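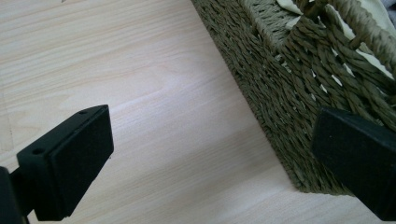 A success rate is a strange thing to fall in love with, and my field has it bad. Every paper that teaches robots to handle household objects from hand-held gripper recordings arrives with a percentage in the abstract, and every reader goes to that percentage first, the way people go to the price on a menu. I do it too. What I have stopped doing is believing that I know what it means. Take a woven basket with a cloth lining, on a pale tabletop with the light bouncing off it, and two black fingers spread wide in front of it. What would count as doing that right? Gripping the rim? Gripping the rim and a fold of the lining along with it? Moving the basket, or moving it without dragging it? I have read papers in which all of these were a success, and one in which I am fairly sure the authors had not made up their minds until the results were in.

I bring this up after a winter spent with the Grencombe results, which a lot of people in my corner of the business have been passing around. The method is simple enough. People record themselves doing chores with a hand-held gripper, a policy is trained on the recordings, and the policy is put on an arm and told to get on with it. The Weltau group tried it with 203 recordings of handling soft and woven things, and reported that it did nearly as well as a policy trained on a far larger pile. Good news for anyone who has had to make the pile.

Then you read the appendix. I recommend reading the appendix first, with a drink. The headline number rests on 10 trials per object. Ten! My dentist has a larger sample of my excuses. With 10 trials, a single lucky grab is worth ten points, and ten points was the gap between the new method and the old one. An extra draft from an open window could have reversed the ranking.

I don't think anybody cheated. Trials are slow and dull. Somebody has to put the basket back, straighten the cloth, step away, press the button, and write down what happened, and by the fourth hour the cloth is being straightened in ways that would not stand up in court. I have been that somebody. In October, at Karnwood, we ran 100 trials on one object because I had said in a meeting that we should, and I was not popular. The rate we got at the end was lower than the rate from our first 10. It was also the first one I would have bet my own money on.

The more useful thing we got out of that long stretch was a list of how it failed. The policy was fine on the solid part of the weave and poor where the weave went loose near the rim. It pinched cloth. It came in too low and pushed. When the tabletop was shiny it sometimes closed on nothing, with great confidence, and went through the rest of the motion like a waiter carrying an invisible tray. None of that fits in an abstract, and all of it would help the next person more than our percentage will.

So here is what I would ask for, knowing I will be ignored. Write down what counts as success before the arm is switched on, and print it. Run enough trials that one fluke doesn't decide the paper. And publish the failures as recordings, the ugly ones included. The Aoun benchmark asks for 5 failure clips per task, which is stingy, but I have learned more from those than from any bar chart this year.

The usual objection is that reviewers want a number. Fine, give them one. Put it after the failures, where it will have some company.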